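Clearing a family house: speaker notes
Styliani Giannakopoulos
Bunting Hall, May 28, 2020

Start when the door is closed. Say hello, say where the toilets are, say questions are fine at any point. Handout is on the chairs. If anyone has come for the talk on wills, that is next door.

Opening

My aunt lived in the same house in Fladness for most of her life. When she moved into care it fell to my brother and me to empty it. We thought it would take a fortnight. It took 16 weeks, and we fell out over a bread bin. I have helped with other houses since then, mostly for people I know, and the same things go wrong each time. This talk is about those.

I am not a solicitor and I don't do valuations. If there is a will to be settled, ask the executor before anything leaves the house, including rubbish. Say this slowly. People do nod and then go home and fill the car.

Before you lift anything

Find the keys. All of them, including the shed, the meter cupboard and the window locks. Put them on one hook and write down who has a spare.

Tell the insurer the house is standing empty. Many policies change after a house has been empty for a while, and the length of time varies, so read the policy or ring up. My aunt's wanted the water off and someone to look in regularly. We signed a sheet by the front door each time.

Redirect the post. Cancel the milk, if there still is milk. Leave the phone line until last, as the alarm may run off it.

Walk round once with your hands in your pockets. This is the hardest part for most families. Someone will open a drawer in the hall and that is the afternoon gone.
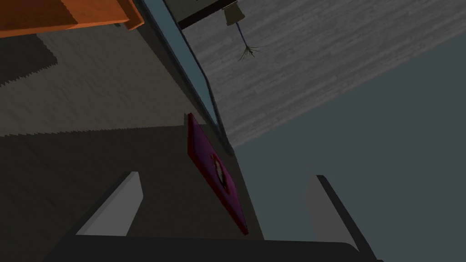
Paper is what slows you down. Furniture is heavy but it is quick to decide about, and paper is the other way round. My rule is that every flat thing gets picked up and opened, wherever it is and whatever it looks like. Take the magenta-purple one here, in the middle of all that clutter. It might be a thin book, it might be a flat box, and from this distance I couldn't say which. A book can go on the charity pile after a quick shake. A box has to be opened. We found my aunt's marriage certificate in a flat box that had once held handkerchiefs, and it had been on the charity pile for two days by then.

(Pause here. There is usually a story from the audience. Let one go, then move on.)

Three trays for paper: keep, ask, shred. The ask tray is the one that matters. Anything with a policy number, an account number or a signature goes in there until somebody who knows has seen it. Letters and photographs do not go in any tray. They go in a suitcase, and the suitcase stays shut until the house is done. You will not get through them and you'll be tired and sad by four o'clock.

Order of rooms

Start with the bathroom. It is small, there is not much in it to argue over, and you finish it in a morning. Old medicines go back to the chemist.

Then the kitchen, except for the kettle and some mugs. Then spare rooms. Then the loft, if the ladder is sound and there are at least two of you in the house. The main bedroom and the living room come last. They hold the most of the person, and by then you have had some practice.

Garages and sheds: get someone who knows about paint and weedkiller. The tip at Rundovby takes both but you had to book a slot when we did it, and they turned us away the first time. Ring your own tip before loading up.

Who gets what

We used coloured stickers, one colour each, and took turns. Where two people stickered the same thing it went into the dining room and we left it until October. By then most of it had sorted itself out. The bread bin had not.

If someone lives abroad, send them photos of each room before anything is moved. Do it early. A cousin of ours learned that the piano had gone when she asked which day she could come and play it.

Large furniture

Measure it, and measure the stairs. Big pieces were sometimes built or put together in the room and won't come out whole. Beds and wardrobes nearly always have to come apart. Put the bolts in a bag and tape the bag to the frame – not in your pocket, not on the windowsill.

Charities will often want a fire label on anything padded. Look for it before you book the van. Do not cut labels off because they look untidy.
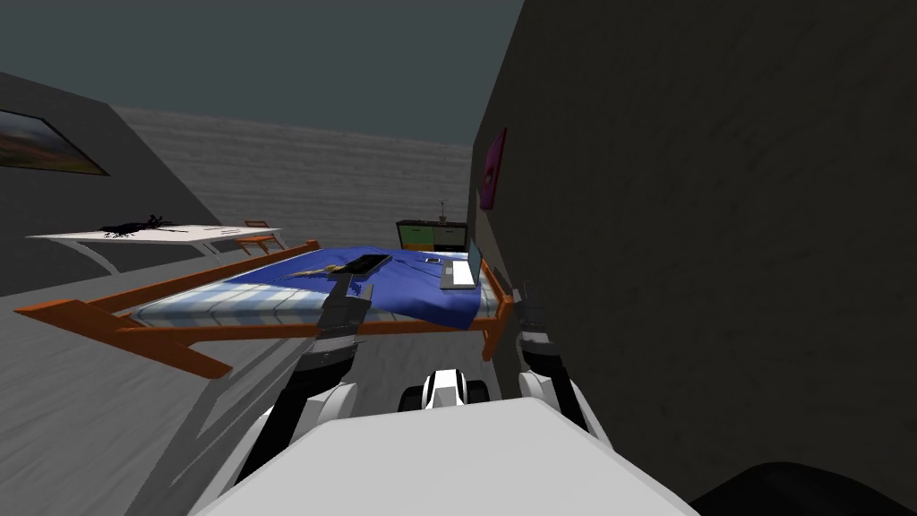 Should you pay a clearance firm?
It depends on how much is left and how worn out you are. We did the sorting ourselves and paid at the end for the heavy part. One firm quoted £700 and another £500 for what sounded like the same job. The cheaper quote left out the carpets and the shed. Ask each of them to write down what is included, ask where it is all going, and ask whether they have a waste carrier licence. If they won't show it, find someone else.

Also ask what happens to anything of value they come across. A decent firm will have an answer ready. The one we used put everything doubtful in a crate by the stairs for us to look at, which is how we got back my uncle's watch.

Keeping a list

On the handout there is a blank table. Room, item, where it went, date. I keep mine in a Plivora notebook as the paper takes pencil and the cover wipes clean. Any notebook will do. You need the list for when somebody rings and asks about the sewing machine, and somebody will ring.

Don't write down every spoon. Write down anything a relative has mentioned, anything sold, and anything you would be upset to be accused of taking.

The last day

Read the meters and take a photo of each reading. Check behind doors, on top of cupboards and inside the oven. Lift the lining paper in any drawer that is going. Take the bulbs out only if they are yours to take.

Go with someone. I went on my own and stood in the back kitchen for a long time, and then found I had no lift home.

Questions

Usual ones: pets, guns, foreign coins, what to do about a brother who won't answer the phone. For guns, the police, before you touch anything. For brothers, see the part about October.

Collect spare handouts. Chairs back against the wall, lights off at the panel by the door.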